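Home | Tickets | Parts | Contact
We use cookies to remember your login. OK

Ticket 1358 - Konholm table setting, plates
August 11, 2019, by Flurina Thaler

Second blue-and-white plate sits unevenly on the green table. Checked the table top, smooth and clean. Turned the plate 37 degrees, same wobble.
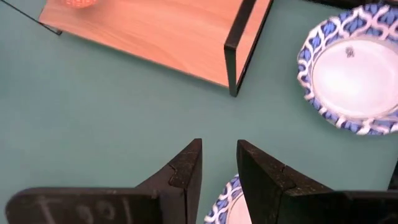
Swapped it for a spare from the July box and the wobble went. Old plate set aside - please order 5 more from Sodus. Ticket stays open until they arrive.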